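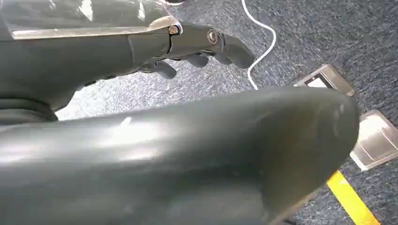 Unit 4. Divided trays and the shared bench

Course: Small Parts Storage and Kitting
Notes prepared by Halima Kimaro, revised 2020-11-14
Read before the practical. Bring the Wikine stock sheet.

4.1 Terms

Cell: one compartment of a divided tray.
Divider: a strip that separates two rows of cells. In cardboard trays the dividers are slotted halfway and cross each other.
Address: the row letter and column number of a cell, read from the front left corner of the tray. B3 is second row, third cell.
Load: the items assigned to one cell at one time.
Open load: a load that has been started and not yet signed off.

4.2 Choosing a tray

Cell size is set by the item in its packaging. Measure the packet at its longest side and add a finger allowance on one side only. For the packets on the Wikine sheet, the longest side plus allowance comes to 50 mm, so the Desia tray is used. Items up to 90 mm go in the Odera tray, which has deeper walls and fewer cells.

Cardboard dividers are light and can be replaced cheaply, but they lean when one side is full and the other is empty. Check that each crossing is pushed down to the base before loading. A leaning divider changes the width of two cells, and small packets can slide under a lifted strip into the next address. A tray with more than one torn crossing is taken out of use.

4.3 Placement and occupancy

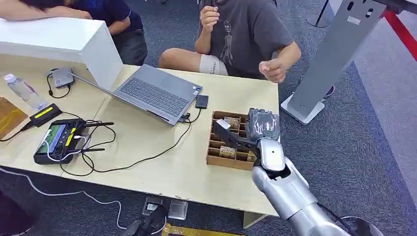
Occupancy is the number of filled cells divided by the number of cells in the tray. A 16-cell tray holding four loads has an occupancy of one quarter. Low occupancy is acceptable during picking, when each address has to be read at a glance. Three packets placed in separate cells, with bare cells left between them, as in the cardboard tray on this table, can be checked against a sheet without lifting anything. The same three in one cell would have to be taken out and turned over. For bulk storage the argument runs the other way, and the stock room (1000 packets at the May count) works at nearly full occupancy.

Placement rules for the practical:

One packet per cell unless the sheet says otherwise.
Packets lie flat, label up where there is a label.
Large or irregular items stay out of the tray. Bag them and list them separately.
Do not move a packet to a neighboring cell to make room. Change the sheet first.

4.4 The rest of the bench

The tray shares its surface with laptops, power adapters, and drinks. Assign a zone to each before loading starts. Cables should leave the table by the shortest edge and should not cross the space between the operator and the tray. Keep water bottles capped and away from adapters. Cardboard that has been wet is discarded even if it dries flat. 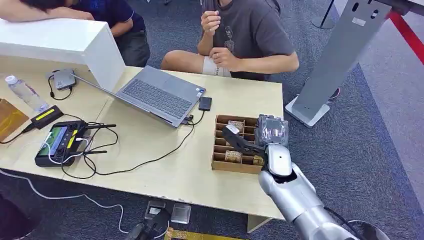
4.5 Practical

Work in pairs. Njoroge Muli has the trays and Mwende Kombo has the sheets.

1. Inspect the dividers and write down any lifted crossing by address.
2. Load the tray from the sheet, front row first.
3. Exchange trays with another pair and check theirs without touching the packets.
4. Record occupancy as a fraction.
5. Return all open loads to the Rurnov cabinet.

Hand in one sheet per pair, with both names on it. Corrections to these notes go to Wekesa Sang.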